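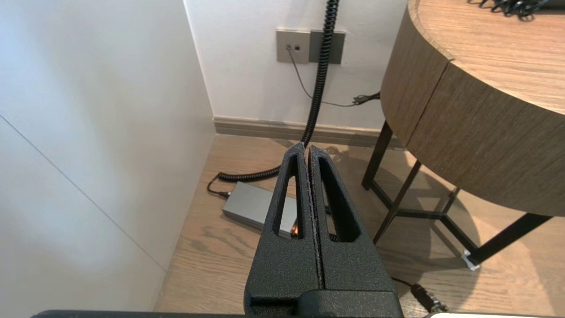
Handout 4: Cords, Corners and the Space Beside the Table

Small Room Setup, evening course
Instructor: Agnes Lamont
Room 1603

Read this before the practical. Bring a tape measure and something to write with. Don't buy anything yet.

Where we left off

Last time we drew the furniture plan and most of you put the tables against the walls. Good. Then most of you drew the outlets afterward, wherever there was white space left on the paper. Walls don't work that way. The wall plate was there before you came and it will be there after you leave, and the table has to come to terms with it.

Several people asked when we would get to the tidying products. We get to them tonight, at the end, and I am going to be rude about some of them.

1. The narrow gap

Nearly every room with a table in it has a strip of floor between the end of the furniture and the nearest wall. It is too narrow for a chair and too wide to ignore. The cords go there. Gray ones come down from the wall plate and head for the table, thick black ones hang down past the baseboard and run off along the floor, and somewhere among them lies a power brick.

Decorating magazines handle this strip by putting a tall plant in front of it. I have nothing against plants. But you now have a pot of damp soil next to an electrical connection, and you have to lift the pot every time you want to reach a plug. Piret Dzene, who taught this course before me, recommended a plant in her old notes. If you have a copy of those notes, cross that out.

Leave the gap open. You should be able to kneel down, see every plug, and put a hand on it without moving furniture.

2. Know what you are looking at

Before you move a cord, find out what it does. Follow it with your fingers from one end to the other. Guessing by color is a bad habit: gray is often data and black is often power, and "often" is exactly the trouble. A small square socket may be for network, phone or something the building gave up using years ago. Two sockets side by side can look the same and be wired differently, or only one of them may be live. A blank panel next to a wall plate may have something behind it or may be covering a hole.

So label. Masking tape and a pen will do. Write at both ends of the cord, the same word at each end, and write what it feeds ("lamp," "screen") and not what you think it is ("power 2"). I have opened up setups with "power 2" written on three different cords.

For the practical, use the sheet like this:

Cord
Starts at
Ends at
Length needed
Length you have
Touches the floor? Where?
Label

The two length lines are the ones people skip. In the March group, Žydrūnas Ķēniņš measured a run of 30 inches being served by a cord of 86 inches. Everything beyond the first 30 was lying in a heap, and he had already bought a box to hide the heap. A shorter cord would have cost less than the box.

3. Coiled cords

I'm asked about these every term. A coiled cord looks as if it solves the length problem by itself: it stretches when you need it and shrinks when you don't. I'm not convinced, at least not for a cord that stays in one place.

A coiled cord is made for something that moves, a handset or a hand tool. Used between two fixed points it is either stretched, in which case it pulls on the connection at each end all day, or it is slack, in which case the weight of the coils makes it sag. A heavy one hanging from above will go straight down until it finds the floor. Then the lower part spreads out wherever it likes.

If the cord came with the equipment and you can't swap it, give it one support near the top so that the plug isn't carrying the load, and a second where it changes direction. Don't flatten the coils with ties. Don't straighten them by force either. And don't tuck the tail of it behind the baseboard, which somebody will try to do tonight.

4. Power bricks on the floor

Is it all right to leave a power brick on the floor? The usual advice says never, and then sells you a shelf. My answer is that a hard floor is a perfectly decent place for a brick, with these conditions:

It lies flat, with air on all the sides it isn't lying on.
It isn't under a rug, a curtain or a pile of paper.
No foot or chair wheel can reach it.
The floor doesn't get mopped around it with the power on.
The plug goes in straight and all the way, with no sideways pull.

If any of those fails, lift it. A rigid tray fixed under the tabletop is the better place in most rooms. Check that the tray is open underneath. Bricks give off heat, and the closed fabric pouches sold for hiding them hold that heat in. The seller's page will say "breathable." Ask what was tested and for how long, and see whether you get a reply. I wrote to two of them and I'm still waiting.

Look at the cord where it enters the brick. That's where the wear shows first, whatever the rest looks like. A crack, a kink that won't relax, or any bare metal means the brick is finished. Don't tape it.

5. The loop on the floor

A loop of cord on the floor catches feet, vacuum cleaners and dust. It also drags on whatever it is plugged into, so a small tug in one place turns up as a loose plug somewhere else. Ivars Pētersons kept a record of faults at his office for last year's project: 34 calls for equipment that had "stopped working." He didn't sort them as carefully as I would have liked, and I wouldn't build a theory on them, but most of the ones he did write up were plugs that had worked their way out.

What to do with the extra length, in the order I would try it:

a. Replace the cord with a shorter one, if it comes off.
b. Move the device closer to the outlet. Often the table can shift a few inches and you never thought of it because of the plan you drew.
c. Fold the extra into a long, loose bundle and fix it under the table with a hook-and-loop strap. Loose means you can push a finger through it.
d. Leave it on the floor, but against the wall, in a line, and away from the gap where people step.

Tight little coils with a zip tie around the middle aren't on the list. I know they look neat.

Keep slack at any point where something has to be pulled forward for cleaning. A cord cut exactly to length is as annoying as one that is too long, and it will come out of the wall the first time you move the table.

6. Cords across a bare wall

A thin cord that runs diagonally across a white wall bothers people more than the heap on the floor does. It is only a matter of looks, provided the cord isn't tight. Run it straight down from the plate, along the top of the baseboard, and up at the table. This takes more cord than the diagonal, so measure before you start. Add up both legs and the stretch along the baseboard, then allow a little at each corner. Thin data cords don't like a sharp bend. Go around a corner in a curve.

Painting a cord to match the wall is silly. The paint cracks and comes off on your hands.

7. Products, with complaints

Dorex adhesive clips. Fine for one thin cord on smooth, clean paint. They let go under a heavy one. The pack says "any surface," and on the textured wall in the hallway outside this classroom they lasted less than one session.

Arberg wire tray. The one I would buy. It is ugly, it is open, and you can see what is in it. Needs screws, so check the thickness of your tabletop against the length of the screw.

Pretora cable box. A box with a lid. You put the mess in and close it. The mess is still in there, warmer than before, and now you can't see whether a plug is half out. Priit Kuusk defends this box every time it comes up and may speak for it in the discussion.

Baranauskienė cord cover, floor type. For a cord that must cross a walkway and has no other route. Decide first whether it has no other route. Not for use under carpet.

Hook-and-loop strap, any brand, by the roll. Cheap, and it comes off again.

8. Practical

Work in pairs at one of the table ends along the wall. You have 30 minutes. Everything must be switched off and unplugged before you touch it, and I will check before you begin. Nobody opens a wall plate. If a plate is loose, warm or cracked, write it down and leave it alone; that is work for an electrician.

Fill in the sheet for every cord in your gap. Then make one change only, and write down which one you chose and what you expected from it. I would sooner see one cord moved for a good reason than a whole corner strapped up like a parcel.

For next time

Pick one gap at home. Fill in the same sheet. Come with the measurements and one question about a product you were about to buy. Handout 5 covers lamps and the height of things on walls, and you will need your furniture plan again, with the outlets drawn in first.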